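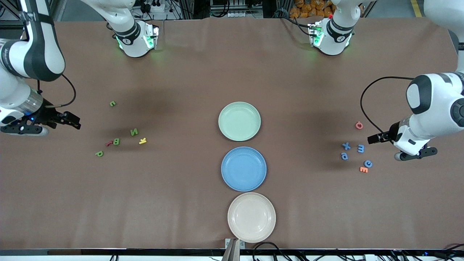
茶色い紙を敷いたテーブルに、丸いお皿とフォームのアルファベット。

テーブル用クラフトロール「ウェアデール(Warerdale)」
幅70cm × 長さ10m/無地・茶/紙芯つき

こんにちは、エリコ(Erico)の店主です。うちの店でいちばん地味で、いちばん私が使っている商品のページへようこそ! ただの茶色い紙です。ただの茶色い紙なんですけど、これがもう、ないと困るんですよ。

もともとは自分用でした。うちの食卓は古い無垢板で、輪ジミもつくし、子どもの絵の具もしみ込むし、ビニールクロスを敷くと今度は腕がぺたぺたして気持ち悪い。それで梱包用の紙をびーっと広げてみたら、見た目がなんだか焼き菓子屋さんみたいで、すっかり気に入ってしまって。ただ梱包用のは薄くて、肘をつくとすぐシワになるんですよね。もう少しコシのある紙はないかなあと探し回って、やっと落ち着いたのがこのウェアデールです。

触った感じは、さらさらの面とちょっとざらっとした面があります。私はざらっとした面を上にする派。クレヨンののりがよくて、鉛筆もすべらないので。食事のときはさらさら面のほうが、こぼしたパンくずを払いやすいかな。どちらが表ということはないので、お好きなほうでどうぞ。

【こんなふうに使っています】
誕生日会のテーブルクロス代わりに。席の前に名前を直接書いておくと、席札がいりません(字が下手でもそれはそれで味、ということにしています)。
工作の下敷きに。のりもボンドも気にせず、終わったら丸めておしまい。
年末の贈りものの包み紙に。赤い糸で結ぶだけでけっこうさまになります。
型紙を写すのにも。友人のメラハト・カラブルトさん(Melahat Karabulut)はエプロンの型紙を全部これで作っていて、くるくる巻いて棚に立てています。

【カットのコツ】
ロールのまま引き出して、テーブルの角に沿わせて爪で折り目をつけ、折り目をペーパーナイフですーっと。はさみより断然まっすぐ切れます! 別売りのソルネックス(Sornex)の卓上カッターにもセットできますが、あちらは場所をとるので、週に何度も使う方向けだと思います。私は結局ペーパーナイフに戻りました。

巻きぐせは、最初のうちはほとんど気になりません。芯に近づくにつれてくるんと丸まってくるので、逆向きに軽く巻いて5分ほど置いてから敷いてください。四隅はマスキングテープで留めると、はがすときに天板を傷めにくいです。セロハンテープは跡が残ったことがあるので、私はやめました。

【正直な弱点】
水には強くありません。コップの結露くらいなら平気ですけど、お茶をこぼしたらすぐ拭いてください。放っておくとふやけて、下の板まで湿ります。それから熱いお鍋の直置きはだめ。鍋敷きを使ってくださいね。食品をじかに包むための紙でもないので、おにぎりやケーキをのせるときはお皿かワックスペーパーを間にはさんでください。
色はロットによって少し赤みがあったり黄みがあったりします。何本か並べて敷きたい方は、備考欄に「同じロット希望」と書いていただければ、在庫のある限りそろえて入れます。

【お客さまの声】
「幅がうちの折りたたみ机にぴったりでした。子どもが道路を描きはじめて、片づけるのが惜しくて三日もそのままにしてあります。端が少し折れて届いたけれど、使うぶんには問題なしです」(ヴァルボナ・ユリッチさん/Valbona Jurić)
ユリッチさん、端の折れ、ごめんなさい! あれから箱の中に緩衝材を足しました。

【ご注文と発送】
夜の23時までのご注文は、翌営業日に発送します。ロールは長い箱に入るのでポスト投函はできません。2本目からは1本につき送料が200円ずつ加算されます。まとめ買いの方はカートの数字が少し動きますが、間違いではないのでご安心を。
未開封でしたら返品もお受けします。切ってしまったものはすみません、ご勘弁ください。

【いっしょにどうぞ】
カオ(Cao)の木軸クレヨン:この紙の茶色に白がとてもよく映えます。白だけ先になくなるので、白は単品でも置いています。
綿の赤糸:小巻きと大巻きがあります。包装用なら小巻きで足ります。

幅の広いタイプはないの? というお問い合わせをよくいただくんですが、春に仕入れ先と相談中で、早ければ4月に入るかもしれません。入ったらこのページに書き足しますね。

(このページの最終更新:2025年12月14日)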